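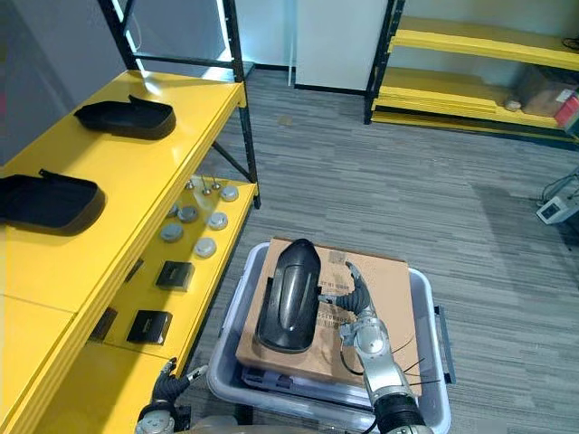
Loukia Balaskas

Trundholm two-tier parts shelf

The Trundholm is a two-level shelf for small parts, trays and covers at a packing or assembly station. The deck is yellow and the frame is black metal. It is sold as a single bay and can be joined end to end with other bays of the same depth.

The upper tier is meant for the wider pieces. Molded black trays with a raised rim sit on it well, and we suggest turning them so the tab on the edge faces the person doing the picking. The lower tier takes the small stuff: caps, pins, little boxes. Short pins should be stood on their bases. Laid flat, they end up against the back edge and are slow to pick up with gloves on.

Yellow is the standard deck color. Most of what our customers keep on these shelves is black or bare metal, and both show up on it from a few steps away. Gray decks can be ordered, with a longer wait. The frame comes in black only.

Width of one bay: 800 mm
Tiers: 2
Deck: yellow, gloss finish
Frame: black metal, with diagonal brace
Assembly: hex key included
Ships in: 3 cartons

The bin is a separate item. We sell the Plesthorpe bin in light gray plastic, with a wide rim and a dark handle at the side. It goes in front of the shelf, at a height where parts can be lowered into it. For curved parts with a gloss finish, such as fenders, put a flat piece of cardboard down first and lay the part on that with the arched side up. Any clean carton will do, printed or plain. Replace it when the corners go soft or when grit starts to collect in the folds.

Setting up

Stand the bay where it is going to stay before you load it. Fit the uprights, then the lower deck, then the brace, then the upper deck. Leave the screws one turn loose until everything is in, check that both tiers are level, and tighten from the bottom up. A second person is useful for the upper deck and not needed for the rest.

If you are joining bays, order the Abbasi joining plate, one for each seam. Plates made before November have a shorter slot and fit the older uprights only. Check the stamp on the back. Stamp 3 or higher fits the current bay.

Loading the upper tier

Set trays in a line along the length of the shelf, with enough room between them for a hand. They can be angled toward the picker. Keep like with like on a tier and refill from the far end. Trays with a rounded end can be stored nested, but pull them apart before they go out on the shelf.

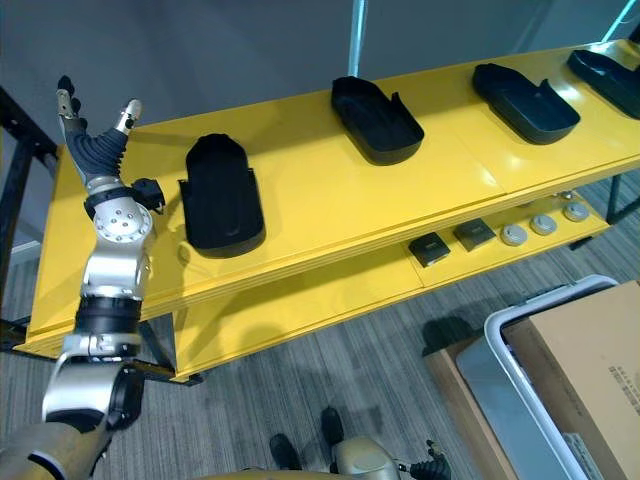 Thiện Tô wrote to us that the gloss deck lets light trays slide when the line is busy, and that a strip of thin rubber mat under each one put a stop to it. We now stock the mat, cut to bay width, under the name Zukel. It peels off without leaving glue behind.

Cleaning

Wipe the deck with a damp cloth and mild soap. Scouring pads will dull the yellow. Touch-up paint is available in a small jar with a brush in the cap; let it dry overnight before putting trays back.

Spare decks, braces and screws are kept in stock. Give the stamp number from the upright when you order.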